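From: Sylvie Tremblay
To: student-support list
Subject: Re: Emergency grant fund, questions before Friday

Shabnam Yousafzai wrote:

> Hi all,
>
> Before the Friday call I would like to get three things straight.
> First, is the Azar fund still open to part-time students, or did
> that change when the new form went up? Second, who signs off when
> the request is for rent? Third, I have two students who were told
> by the front desk that they had to be enrolled for a full year
> before applying. I can't find that anywhere in the rules.
>
> Also, is there a total yet for last term? The dean's office asked
> me and I didn't want to guess.
>
> Shabnam

Shabnam,

Answers in the order you asked.

Part-time students are still eligible. The new form has a box for credit load and some people have read that as a cutoff. It is only there for reporting. Anyone taking at least 3 credits can apply, same as before. I have asked for the wording on the form to be changed but the web team is behind, so please tell students directly for now.

Rent requests go to me first and then to the financial aid office. The limit is $800 per student per academic year, and that covers rent, utilities and car repair together. If a student got $500 in the fall for a car, there is $300 left. We pay the landlord or the utility company and we need a copy of the lease or the bill. A screenshot of a text from a landlord is not enough. I had 2 of those last month and both students had to come back with something else, and that cost them a week.

There is no full-year rule. I think the front desk was looking at the Rindik scholarship page, where you do need two completed terms. Please send me the names of your two students off list and I will call them myself. If they were turned away in April they can still be considered under the April round.

The total for last term is 146 awards. You can give that number to the dean's office. I don't have the breakdown by campus yet and would prefer that it not go out until I do. 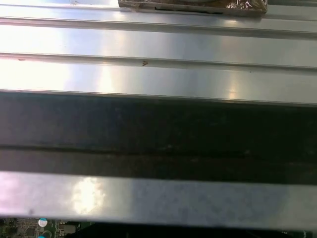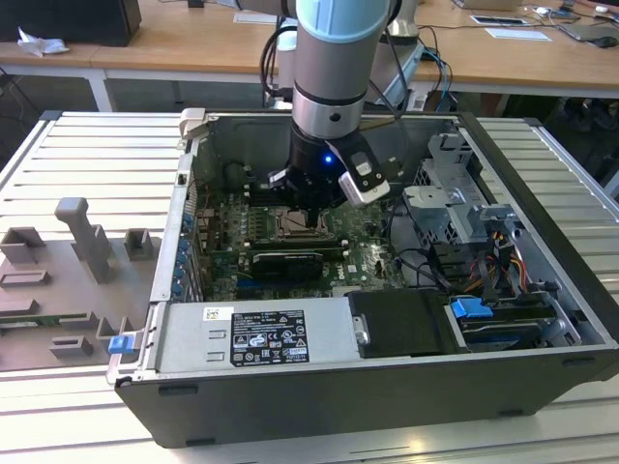
On the food pantry, which came up at the end of the last call: the shelves are moving to the first floor next to the advising office. Hours stay the same for the rest of the term. Students need a college ID number but not the card itself. Please stop sending people to the old room in the annex, it is locked and the sign on the door is out of date.

Laptop loans are separate from the emergency fund and always have been. If a student needs a laptop, send them to the library desk and not to me. The library uses Gusex for checkout, so they need an active student login before anything can be loaned. New students sometimes wait a day or two for the login to work. If there is a class deadline in between, email the library and copy me.

Gift cards: we are not giving them out this term. The Ultuvico grant that paid for them ended and the replacement money can only be used for direct payments. I know this is harder for students who need gas. The bus pass program still has money in it and the form is one page. Advisors can sign it.

One request from me. When you refer a student, please put the reason in the subject line (rent, car, medical, other) and leave the student's name out of it. I sort by subject and it saves me opening every message. Names and ID numbers go in the body.

I will be on the call Friday but have to leave at 2:30. If rent cases could come first on the agenda that would help. Shabnam, can you move the item on the fall orientation tables to the end? I have nothing to add on that one except that we need someone for the morning shift.

Sylvie

Sylvie Tremblay
Student Support Office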